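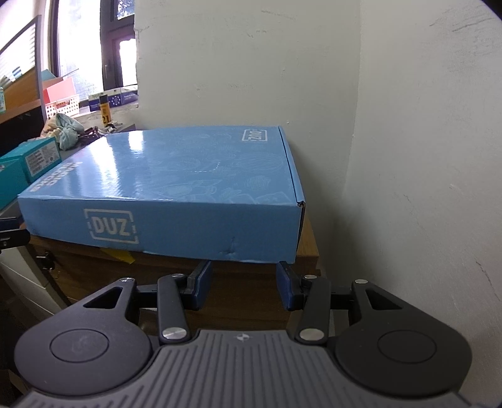
August, notebook, open day, started 10:40

Visitors from Vavport came in two groups. Malte Bauerfeind took the first, I took the second with Oana. Plan was a short talk on Gestgate, then let people handle the grippers at the corner table.

Talk ran long. Nelu had 18 slides and got through most of them. Questions mainly on how far a two-handed recording carries over to the Skonov arms. Liviu answered that one and drew it on the whiteboard. I should copy the drawing before it gets wiped.

Handling session went better. Large flat box on the wooden table, two grippers, one person to each. Most visitors squeezed too early and came in too flat. Told them to look at the fingertips and forget about the housing — that helped the second group more than the first.
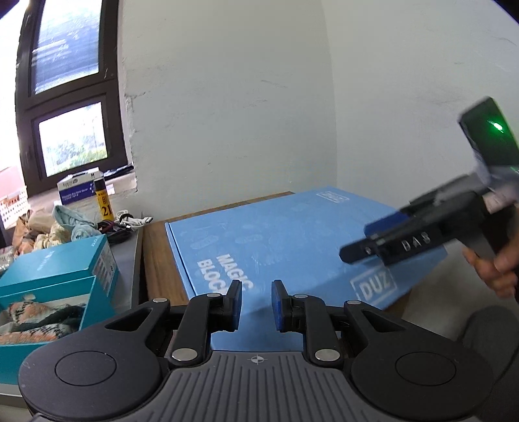 Corner table, both grippers over the MAGIC BLOCK box, front gripper's fingers open.

Clips logged for the day: 181. Malte thinks some 660 MB in all, not checked yet. Two of the clips have no start marker. Keep them apart until Yi-an Bae has looked.

One visitor asked for a smaller grip for children's hands. Ciobanu quoted us for that last year and I can't find the sheet. Ask Liviu.

To do
— spare pads, both sizes
— send slides to Vavport
— shorten the talk, the demo needs the time
— Oana to write up the visitor questions while she still has her notes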